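Tabletop and trash check, Lưu break room, 20 January 2021

1. Tabletop - OK. I ran my hand along the edge, no splinters!
2. Small trash can on the table - OK. Stands steady, rim is smooth. Little wrappers go in here, food scraps don't (please, folks).
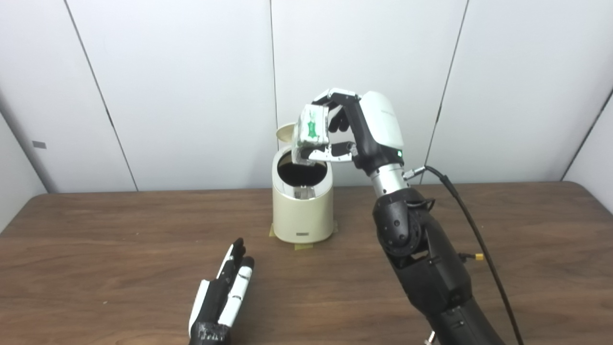

Uyên Võ asks whether tea bags count as food scraps. Yes, they do - big bin by the door.

3. Floor bin - needs a new lid, I've asked for the 30-liter one.

Questions: Aníbal Ayala, ext. 105 | Back to top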